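Bin-picking cell walkaround, with my comments
Adgate shop, Friday, before first shift 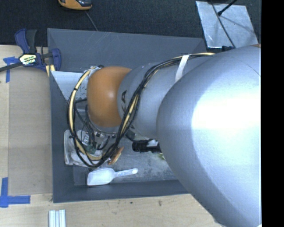 1. Bin clamped down
OK. The bar clamp on the corner is biting on the rim the way I like it. I grabbed the rim and gave it a good shove toward the wall and it didn't budge. Please keep doing this by hand, every time, even if the last person signed for it.

2. Tape marks on the tabletop
OK. Blue corners are still stuck down by the board at the left of the bin. If one peels, put new tape exactly over the old spot and tell me. Sunee Yensuk spent most of an afternoon in April on those positions and I'm not going to be the one who asks her to do it again!

3. Cable bundle on the arm
Needs a look. There's a big loop coming down under the orange joint and back up the left side, and it hangs low enough to sit right over the stuff in the bin. The ties are on and the white strap is in place, so I'm passing it for slow speed only. Before anybody turns it up, jog the wrist through its full range with one hand on the stop and watch that loop the whole way round. I'd like another tie on it, personally.

4. Wrist flange and fasteners
Checked with a wrench, all snug. Paint marker has worn off two of them – I'll redo those after lunch.

5. What's in the bin
Mixed household bits, as planned. This is the Colance test list, where we find out if an arm can tidy a kitchen drawer. My view so far: sort of. The white scoop sounds easy until you think about it. It's lying nearly flat close to the wall, with a skinny handle, and my six-year-old would just tip it up with a fingertip. The arm has to come in past the wall without scraping. The clear plastic thing is worse, because the vision software (we're on Văn this month) tends to look straight through anything see-through and find the bin floor.
Running score is 853 tries, 395 clean picks. That's not a kitchen helper yet, folks.

6. Loose items around the bin
Fix before running. There's a handheld unit and a sheet of metal on the black surface behind the bin, with cables lying across the sheet. Metal edges and cables don't mix. Move the sheet, then check the cable jackets for nicks.

7. Stop button and gate
Both tested, both good. Gate switch is item 11 on the Baller form if you're copying this over, and yes, you have to fill in both.

8. Who can reach in
One person, arm stopped, key in your pocket. I know it's only a scoop. I still don't want your hand in there with it powered.

Result: OK for slow speed once item 6 is cleared. Item 3 stays open until I've seen the jog test myself.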